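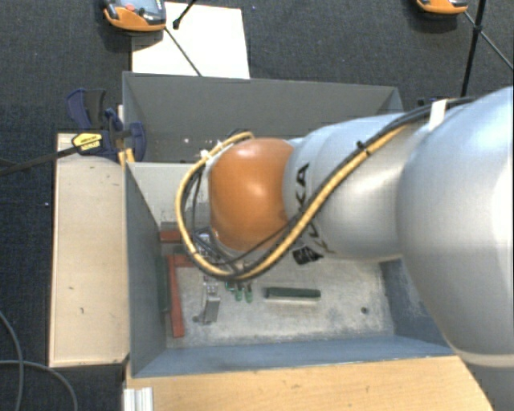
Page last updated: 20 Sep 2022

A robot arm that picks loose parts out of a metal bin got through 1,743 of 2,476 attempts without help in trials at Oltorwood, the company running the tests has said.

Trunorby, which makes sorting equipment for small workshops, set out to learn whether a machine could take over one of the dullest jobs on the shop floor: emptying a bin of mixed parts and putting each one where it belongs.

The trials began in January and used a KUKA arm fitted with a gripper. Parts of different shapes and colours were left lying in the bin at whatever angle they fell.

Of the failed attempts, the largest group involved long bars resting against the walls of the bin, where the fingers had too little room to close. In 126 cases the arm stopped and had to be restarted by a member of staff.

"A part in the middle of the floor is fairly easy now," said Imtiaz Liyanage, who led the work. "Put the same part in a corner and it can try four times and come away with nothing. A person would tip the bin."

Speed was also a problem. An experienced worker at the site cleared a bin of 50 parts in under three minutes. The arm took 11.

Hjalti Ásgeirsdóttir, production manager at the fittings maker Oddsson, which supplied some of the parts, said the firm had no plans to buy a system yet.

"We would want it to run overnight with the lights off," she said. "If someone has to stay behind to restart it, we have gained very little."

Trunorby said it did not expect the arm to replace workers on the day shift, and that staff at Oltorwood had been moved to other tasks only while the trials were running.

A separate project, Nastik, is looking at whether similar software could manage chores in the home, such as emptying a dishwasher or sorting cutlery. Mr Liyanage said that was further off, as kitchens differ far more than bins do.

A second round of bin trials is due to start in January, using narrower fingers.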